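Screen News, September

Kaede Uchida goes back to work

The actress Kaede Uchida has returned to the set after almost a year away from the cameras. Her new series, Neden, started filming this month in a small harbor town, and she plays a lawyer who must defend her own sister. Uchida became known to most viewers with the family drama Himatari, where she was the youngest in the cast.

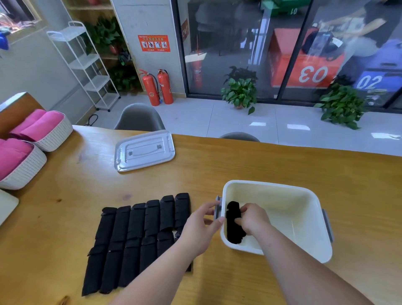
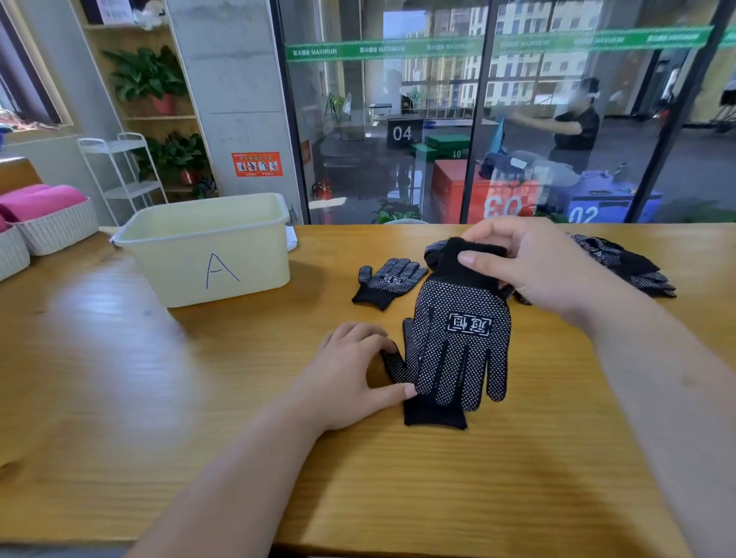

Why she stopped

Last fall she left a stage tour after 60 performances, and many fans were worried. Her manager, Canan Ateş, told us then only that she needed rest. Now Uchida speaks about it more openly. "I was tired and my voice was gone," she said. "I slept, I cooked, I learned to drive – badly."

The director of Neden, Kenta Tsuchiya, waited for her. He had 98 actresses on his list for the role and he met several of them, but he says he always heard Uchida's voice when he was reading the script.

The rest of the cast

Chiyo Oshima will play the sister. The two women worked together once before, in the film Kubo, but they had only one short scene. Mereana Grimshaw is the judge, and it is her first role on television after many years in theater.

A fan evening is planned when filming ends. The hall has 2000 seats and 2978 people have already asked for a ticket, so the names will be drawn by lot. Readers who sent us the form before the summer don't need to send it again.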